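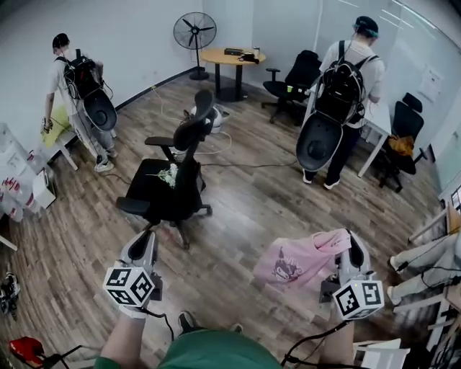 Pink clothing, one corner in a gripper

How to Put Together a Tribute Night for a Singer You Love

Updated October 6, 2025

If you have ever sat in your kitchen singing along to an old record and thought, somebody in this town ought to do a whole evening of these songs, well, I'm here to tell you that somebody could be you! I put on my first tribute night at the Onlow Room in Fultmont with a borrowed keyboard and a great deal of nerve, and I have been helping friends with theirs ever since. It's more work than a regular open mic and a lot less work than a wedding, and you'll probably enjoy it more than either.

Start with the songs

I know everyone wants to book the room first. Please make the song list first. Write down every song by your artist that you'd be sad to leave out, then play each one all the way through with a pencil in your hand. Some of them will be too high for anyone you know, and some have a string section doing all the heavy lifting (you'd be amazed how thin a big ballad can sound on one guitar). Cross those out, or set them aside for the right person.

For a night with one intermission, I like eighteen songs, nine on each side. Put one that everybody knows second, after people have sat down and stopped rustling, and save another for the very end. The quiet ones go in the middle of each half, never right before the break, or you'll have people tiptoeing to the bar.

Ask your singers early

Give people at least four months. We start calling in May for a fall show, and even then a few folks are already spoken for. When you call, offer each singer two songs to choose from. A wide open "sing whatever you like" sounds generous, but you'll end up with the same hit requested by half your cast and some bruised feelings to smooth over.

Ask for the key right then, on the phone, and write it down. If they don't know their key, have them hum the chorus to you and find it on the piano. Do this before anybody prints a chart.

Sort out the permissions

If you're performing other people's songs in public, somebody needs a performance license. Many venues already have one that covers live music, so ask the manager which organizations they're licensed with and check that your songwriters are included. Get the answer in an email if you can. Filming the show and posting it is a separate matter from playing it in the room, so ask about that too, well ahead of time.

Be careful on the poster as well. "The Songs of" followed by the name is usually clear enough, and no one will come expecting the star to walk out.

The money part

Our last show cost us $3000, and the house band was most of it. The rest went to the room, the sound engineer, the piano tuner and sandwiches. Don't skimp on the sandwiches. A band that has been at the hall since two in the afternoon will play much better with something in it.

Work out your ticket price as if you'll sell half the seats. If you do better than that, wonderful, and you can decide together where the extra goes. Decide before the doors open, though, and tell the singers what you decided.

Rehearse the joins

Everyone rehearses the songs, and hardly anyone rehearses what happens between them. At the Ivov Theater we once had a lovely first half that ran more than twenty minutes over, and every bit of it was people walking on, walking off and hunting for a microphone. Now I hold one full run where each singer does only the first verse and then leaves the stage properly while the next one comes on from the other side. It feels silly. Do it anyway.

Have one person introduce the whole evening, with a sentence or two per song. Where was it recorded, who wrote it, what was on the other side of the single? Audiences love that stuff, and it gives the drummer time to change sticks.

On the night

Tape a set list at every player's feet, with the keys in big print. Keep a spare copy of the lyrics for each song in a folder at the side of the stage. Have the last number planned so the whole cast can join in on the chorus, and teach it to them at soundcheck. At the Hyvönen Hall show we forgot that last step, and I can still hear three different versions of the harmony.

Then send thank-you notes within the week, while everyone's still humming.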